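Jesedia Releases Drodport 9, Adds Change Checks and Shared Mock Servers for API Teams

STURKIDSIDE, 2020-05-20. Jesedia today released Drodport 9, a new version of its API documentation and testing tool. The release adds automatic checks for breaking changes, mock servers that a whole team can share, and a rebuilt editor for OpenAPI files. It is available now to all customers on hosted plans. The self-hosted edition will follow in September.

Drodport reads an API definition and produces a reference site, a request console, and a set of test cases from the same file. Earlier versions needed a separate command-line step to compare one version of a definition with the next. In Drodport 9, the comparison runs each time a definition is saved or pushed from a repository. If a required field has been removed, a response type has changed, or a path has been renamed, the change is listed on the project page along with the endpoints it touches.

Teams can decide what happens next. A project can be set to warn only, to hold publication until someone approves the change, or to fail the build. Rules can be set for a single endpoint, so an API that is still in testing can change freely while the public one stays locked.

"Most of the support mail we get is from people whose client code broke after somebody renamed a field," said Tirta Subramaniam, head of product at Jesedia. "They had good docs. The docs were updated the same day. The client developers still found out from an error log. We wanted the warning to show up before the publish button."

Shared mock servers

Drodport has offered mock responses since version 6, but each user had to run them on a local machine. Mock servers in Drodport 9 are hosted and have a fixed address for each project. A front-end team can point its application at the mock address and work against the planned API before the back end is written. Responses come from the examples in the definition. Where there is no example, Drodport generates a value that fits the schema.

Mock servers can also return errors on request. A header sent with the call selects the status code, and a second header sets a delay of up to 30 seconds for testing timeouts. Calls to the mock server are logged for 60 days and can be searched by path, status, or API key.

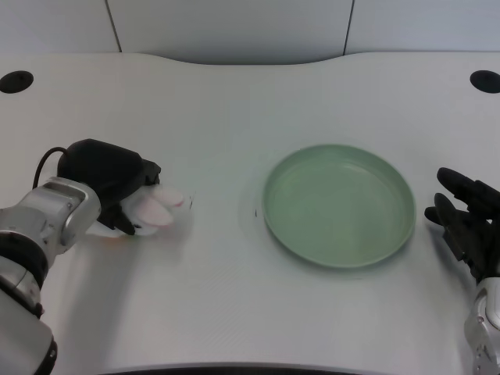

A white tabletop with a round green plate and two robot arms.

New editor

The definition editor has been rewritten. It shows the form view and the source side by side, and an edit in one appears in the other as it is typed. Comments and key order in YAML files are now kept, a change customers have asked for often. Large definitions that are split across several files can be opened as one project, and references between the files are followed and checked.

The editor includes 38 built-in style rules. These cover naming, missing descriptions, unused schemas, inconsistent date formats, and similar problems. Any rule can be turned off, and teams can add their own in a short configuration file kept with the definition.

Import has been extended as well. Drodport 9 accepts OpenAPI 2 and 3, RAML, and API Blueprint, and converts them to OpenAPI 3 when the project is created. The original file is kept and can be downloaded at any time. Items that do not convert cleanly are marked in the editor with a note on what was left out.

Early use

Tejada, a maker of scheduling software, has been using a preview build with its booking and calendar APIs. The company moved its existing definitions over from API Blueprint and now runs the change checks as part of its nightly build. It also uses the hosted mock servers to give outside developers a place to try calls without an account on the live system.

"Tejada sent us long lists," Subramaniam said. "The per-endpoint rules came from one of those lists. So did the option to hide deprecated fields in the reference site but keep them in the tests."

Upgrade notes

Hosted projects will be moved to Drodport 9 the next time an owner signs in. Existing links to reference pages will keep working. Change checks are set to warn only by default, and no build will fail until a project owner turns that setting on.

Custom page templates written for version 7 or earlier need to be updated, as the old template tags have been removed. A migration script is included in the download area, and the full list of replaced tags is in the release notes. Customers using the command-line tool should install the new version before their next push. The old tool will continue to upload definitions but will not report check results.

Availability

Drodport 9 is included in all current hosted plans at no added charge. Each plan includes one mock server per project. New users can try the full product for 30 days, and projects created during the trial can be exported as plain OpenAPI files whether or not the account is continued. Pricing for the self-hosted edition will be announced when that edition is released.

About Jesedia

Jesedia makes software for teams that design, document, and test web APIs. Its products are Drodport and the open source Drodport command-line tool. The company is privately held and based in Sturkidside.

Press contact
Jesedia Press Office, Sturkidside
Screenshots, logos, and release notes are available on request.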